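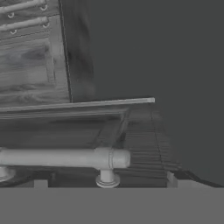
Issue 62, October 2024

Flellimon, a render queue for people who own too many old computers

By Cristian Huanca

My last short had 942 shots' worth of opinions in it and a lot fewer actual shots, and I rendered them on four machines, one of which used to be my accountant's. If you've ever tried to make four machines agree on where a texture folder is, you know why I went shopping for a render manager.

The big studio ones want a license server, a database and preferably a person to look after both. Flellimon wants $100 and an afternoon. It comes from a small outfit called Solanki, whose previous product was a file renamer I still use, so I went in feeling generous.

Installing it is quick. You put the controller on one machine and a little worker program on the rest, and the workers find the controller by themselves on the local network. Three of mine did. The fourth sulked until I typed in its address by hand, then behaved perfectly for a week, then sulked again after an update.

The main window is a list of jobs with a colored bar next to each one. You can drag jobs up and down, pause them, cap how much memory they take, and set quiet hours so the fans don't start up while you're recording dialogue in the next room. I use the quiet hours more than anything else in the program. Whoever thought of that has also ruined a take with a graphics card.

Failed frames get sent to a different machine automatically, up to three times. After that you get a red bar and a log. The log is where my affection cooled a bit. It's thorough, I'll give it that, in the way a phone book is thorough. One missing hair cache produced roughly 4,000 lines, and the useful one was near the bottom, between two warnings about color space that I get on every frame and have made my peace with. 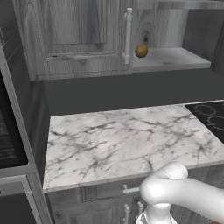
Can it split one very large frame across several machines?

Only for stills, using the tile option in the job settings. Animation jobs are handed out whole frames at a time, and Solanki's forum has no date for changing that.

The thing I compared it to is Darnilis, which is what Segundo Quispe uses for his commercials and what he'll recommend to you whether or not you asked. Darnilis has nicer thumbnails and a phone app. It also bills by the worker by the month, and my accountant's old computer isn't earning enough to justify a subscription. Segundo says the phone app has saved him twice. I pointed out that Flellimon sends an email when a job dies, and he looked at me as if I'd suggested a fax.

I ran both on the same sequence in May, the long walk through the train station with all the glass. Finish times were close enough that I'd call it a draw. Flellimon was better at keeping the slow machine busy with easy frames. Darnilis kept giving it the worst ones, then waiting for it.

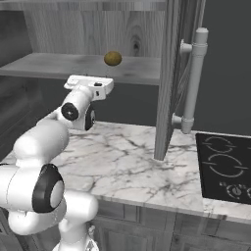

Open upper cabinet above a marble counter.

Some smaller gripes. The undo command doesn't cover deleted jobs, a fact I learned on a Sunday night. Dark mode is dark gray text on a slightly darker gray. The manual is a PDF that calls the same button "Submit" in one chapter and "Dispatch" in another, and the button itself says "Go."

I've kept it, though. If you work alone or with a couple of friends and a closet of aging hardware, Flellimon does the job for less than the price of a decent chair. Bigger teams should try the free trial first, with a real scene and a real deadline, and read the section on user permissions. It's half a page long.

Next issue: the Lindmont pen display, assuming they send me one with a cable.

Contact the editors | © 2024 | Back to top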